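The Slow Mornings of Arm Four

By Zainab Babalola

The first thing they tell you at Plostside is to leave your coffee in the hall. The second is that Arm Four takes her time waking up, and that you might as well find a stool.

I had come to see how a small robot cell gets looked after, the ordinary upkeep that never makes it into the brochures. Plostside is a modest outfit that teaches a single arm to handle kitchenware (bowls, mostly, and now and then a spoon), and the cell, which everyone calls Virness, has been up and running for 23 months. In that time it has logged 1,446 practice sessions, and before every one of them a person has stood where I was standing and checked the little camera at the wrist.

That camera is the fussy part. It rides down close to whatever the gripper is reaching for, so it sees the work from very near, and the crew reads its picture the way a baker reads dough. On a good look you get clean edges, like the rim of the pink bowl and the long molded lip where the pale surface meets the gray behind it. They like to see that lip running on a slant with both of its soft curves showing, and they like the light even, with no hard glare. Shadows are fine as long as they stay soft.

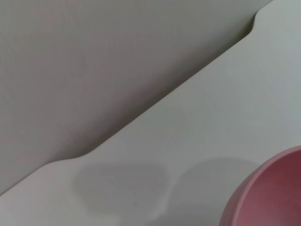
When the picture goes gray

Other looks are not so kind! The routine for a poor one is written on a card by the door, and it is wonderfully plain. Stop the arm. Leave the bowl where it is. Wipe the lens cover with a dry cloth, in circles, from the middle out. Check that the mount hasn't worked loose, then bring the wrist up to its home spot and look again. If the picture is still bad, out comes the gray tin marked Surkato, where the spare covers live, each one in its own paper sleeve.

What I hadn't expected was how much patience goes into simply looking. A hazy view still has a few things in it, and the crew will lean in together and talk them over: a dark rounded shape pushing in at the left, which may well be part of the gripper itself, a pale patch along the bottom, a tiny pinkish spot up near the top that I would have missed entirely. They don't guess at more than they can make out. They write down what they see, in pencil, in a ledger that has grown to 66 pages, and only then does anyone reach for the cloth. 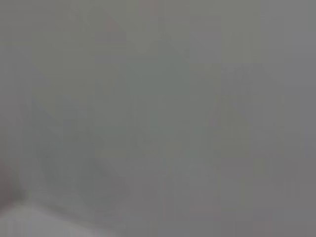

A drawer full of small screws

The rest of the care is the kind my grandmother would have understood. Every joint gets a turn by hand at the start of the shift, slowly, with the power off, while somebody listens. The cable that runs down to the wrist is checked with two fingers for stiff places. There is a drawer of screws, sorted by length, and a torque driver that must go back in its foam bed or there will be words.

A full service takes over 40 minutes, longer if the person doing it likes to chat, and I'm afraid that on the morning I visited it ran a good deal longer. They had just changed to a new finger pad from a supplier called Evangelista, a bit softer than the old one, and opinion was split down the middle. One side thought it would be gentler on the rims. The other thought it would wear out by May.

They were still at it when I went back to the hall for my coffee, which had gone cold, and I drank it anyway and came back in to hear the rest.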